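The Return of the Village Shop

When the last shop in Clillatville closed its doors, the parish lost more than a place to buy milk. The nearest supermarket lay 18 miles away, the bus ran twice a day, and for many older residents a forgotten loaf of bread meant a wait until a relative could next drive out. The building stood empty through two winters. It has now been open again for just over a year, owned by the people who use it.

The model is a simple one. Residents were invited to buy shares in a community society, each member holding a single vote regardless of the sum invested. By the close of the offer, 147 households had joined, and the society was able to take a long lease on the premises from the Ní Mhurchú family, who had run a grocery there for three generations. A loan from a regional lender covered the cost of a new roof and the replacement of the wiring.

Ratree Thaweesak was appointed manager before the building work had finished. She had spent most of her career in wholesale, buying dry goods for hotels, and brought to the post a firm view of what a small shop should and should not attempt. Her first decision was to reduce the proposed stock list by half. The draft had been drawn up from a survey of members, and it asked for everything from fresh fish to paint. What remained were 600 lines, chosen because they were bought every week or because they were awkward to go without.

"People will forgive us for not having a particular cheese," she says. "They will not forgive us for running out of bread at ten in the morning."

Bread is delivered at half past six from the Brerier bakery, which had not previously served the village. Milk, eggs and potatoes come from farms within the parish. Household goods, tins and confectionery are bought through Nalon, a buying group which allows independent shops to place orders together and so reach the quantities at which prices begin to fall. Membership of the group was, in the society's view, the most important step taken in its first year. Before joining, the shop was paying more for some items than a supermarket charged its customers.

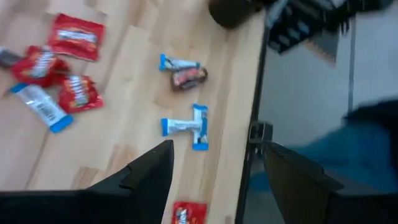 Pricing remains the subject on which members write most often. A shop of this size cannot match a large retailer across the whole range, and the society has chosen to hold down the cost of a short list of staples while accepting a fuller margin elsewhere. The list is pinned beside the till and reviewed each quarter. Tea was added in July after a lively members' meeting. Cat food was proposed at the same meeting and declined, although the matter is expected to return.

The post office counter, restored after lengthy correspondence, opens on Wednesday mornings and has altered the pattern of trade. Pensioners who come to collect a parcel or pay a bill stay to buy their groceries, and takings on that day now exceed those of Saturday. The society has asked for a second session each week and awaits a reply.

Staffing has proved harder to settle. The shop employs a manager and two part-time assistants, and relies on a rota of members for the early deliveries and the Sunday opening. The rota was full throughout the first summer and thin by the following February. Ms Thaweesak has since recommended that the early shift be paid, on the grounds that a shop cannot open late when somebody has a cold. Members accepted the proposal, and the cost was met by closing an hour earlier on weekday evenings.

The accounts for the first full year show a small surplus, most of which has been set aside for the refrigeration units. These were bought second-hand and are unlikely to last beyond another winter. Electricity is the largest cost after wages, and the society has obtained quotations for doors to be fitted to the open chillers.

There is also the question of the upper floor. It was last used for storing animal feed and would need a new staircase before the public could be admitted. One group of members favours a small flat, let at a fair rent to someone who works locally; another would prefer a reading room. Plans for both have been drawn up and may be inspected at the counter during opening hours, and members will vote on them at the annual meeting.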